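Speaker notes — Keeping the knob cell healthy
Norkov maintenance meeting, 24th February
Speaker: Séverine Huet

Before starting: ask who has worked on the Firkwood cell and who only knows it from the reports. If most people know it, go quickly over the first part.

1. What the cell does

One arm, one two-finger gripper, one table. The task is to turn the knobs of a control panel to given positions. The panel stays on the table without a clamp, so the cell must find it again each time. Say that this was a choice by the Ahn team, and that I was against it in the beginning. I have changed my opinion.

We keep two versions of the cell: the real one, and a simulated one which runs on the machine called Emar. Every change of settings goes first to Emar. Please say this slowly. In June two people changed the finger offset directly on the real cell, and we lost a full shift to find out why the tips were landing too low.

2. Setting up the fingertips

Start with the tips open and the arm at its home position. Close them on the gauge block, read the value, write it in the cell book. After this, open again and compare both sides. The two linkages must move equally. If one side is slower, stop here and look at the joint pins before you touch any number in the software.

The tips should go down on the two sides of a knob and stay clear of its neighbors. On this panel the knobs are in a grid of four by four, and the space between them is small. Show with the hands how the fingers come in. (People always ask about the angle. Answer: the panel may be rotated a little, and the wrist follows it.)

Grip force: we use 40 percent. At 80 the tips begin to mark the caps.

3. What we check, and when

After some 700 turns, clean the tips with a dry cloth. No solvent, it makes the pads hard.
At each change of tips, repeat the gauge block reading.
When the table or the light is moved, run the panel search again. A strong shadow next to the panel has given us wrong corners more than one time.

4. The fault from last year

Tell the story of error 549 here, three minutes maximum. The message says "object not found", but the cause was a loose pin in the left linkage. The finger came late, it pushed the panel, and the search was then looking at the old place. We changed the camera twice before somebody put a hand on the finger and felt the play.

Lesson for the new people: touch the mechanics first, with power off and the lock on the switch.

5. Last slide

Leave it on the screen during the questions. Use it to explain the approach from the lower side of the panel — this is where the gripper hides some of the bottom row, so the search must be finished before the fingers come in.
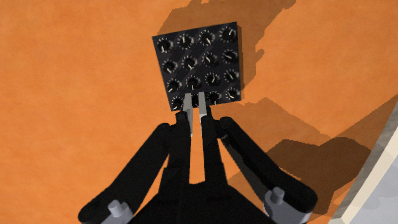

Simulated cell: gripper at the lower side of the knob panel, fingertips over the second column.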